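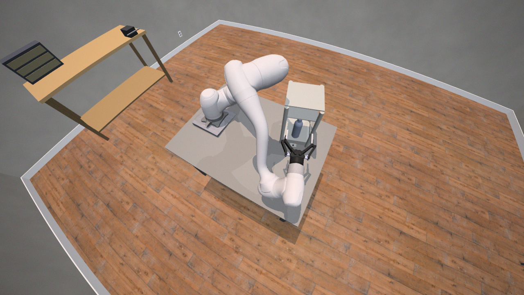
13 April 2020

Third go at the Prakov glue claim. The leaflet says full strength in 3 hours at room temperature. I don't believe it and the test pieces don't either.

Glued 5 lap joints last night, all beech, same clamps as before. Pulled the first at 3 hours. It let go with hardly any creak, glue still rubbery in the middle. Second one held to 46 kg, then failed along the glue line with no wood torn. The Gotier stuff we used in September tore wood every time.

Girnatdale shop says the batch is fine and the fault must be our clamping. Maybe. They said the same about the last tub. Fülöp's data sheet quotes 3,000 hours of damp testing but gives no joint size and no species, so I can't compare it with anything.

Leaving the other joints clamped until tomorrow. If those tear wood I'll admit the glue is only slow. Don't use it on the drawer fronts yet, whatever the leaflet says.

Still to do: check the meter on the beech offcuts, I don't trust the last reading. Label the tubs.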